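Rowbotham Rolls Again: Scooter Club's Ride-Out Raises Money for Hospice Transport

The Rowbotham Vintage Scooter Club is pleased, and slightly surprised, to announce that its August ride-out from Kolladis to Lakavmont has raised £2000 for the Zultmont Hospice patient transport fund. The money was handed over on Thu 28 October in the hospice car park, under a gazebo that had seen better weather.

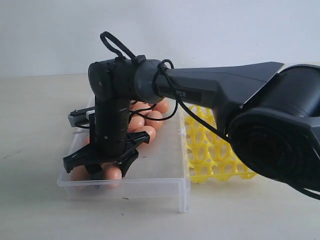
Press notice no. 12

The route was advertised as a gentle potter through the lanes. It came to 203 miles over a weekend, owing to a diversion at Lakavmont bridge and a navigator who had been holding the map with great confidence and the wrong way up. Riders paid an entry fee, collected sponsorship from family and colleagues, and were fined a pound for every breakdown. The fines did very nicely.

Scooters of all ages were welcome, provided they were old. The club's rules ask only that a machine be taxed, insured where the law requires it, and capable of climbing Kolladis Hill without the rider getting off to push. The last of these was relaxed at lunchtime on the first day.
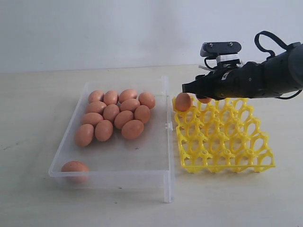 Beryl Lambert said she had sponsored her nephew by the mile on the understanding that he would never reach the end, and that she would be reading the small print more carefully next year. She added that the hospice car had taken her to every appointment on time, which was more than could be said for anything with two wheels and a kickstart.

The transport fund pays for fuel, servicing and tyres for the hospice's 2 cars, which carry patients and their families to appointments and home again. Neither car is vintage, and the club has promised to stop offering advice about them.
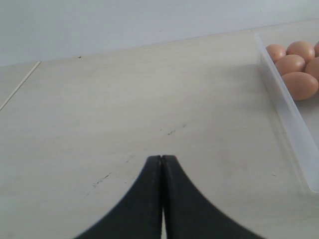 Next year's ride-out

The club will be back on the road next August, starting once more from the market square in Kolladis. The route is being redrawn to avoid the bridge, the hill and a certain ford that appeared on no map but made itself known to several exhausts. Entry forms will be available from the club's website in the new year. Pillion passengers are welcome and go half price — they do, after all, get half the view.

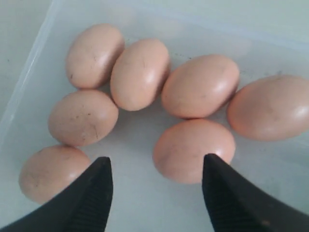

Anyone without a scooter can still take part by marshalling a junction, which involves a yellow tabard, a flask and a good deal of pointing. Drivers of vans with room in the back are especially sought after. Last time the recovery van finished the weekend fuller than the campsite, and its driver has asked for company.

The club would like to thank everyone who gave money, waved from a gate or lent a spanner. If you are still missing the spanner, please get in touch.

ENDS

Notes to editors: The Rowbotham Vintage Scooter Club meets monthly in Zultmont. Photographs of the cheque presentation and interviews with riders can be arranged through the club's press desk, which is open on most evenings when it isn't raining.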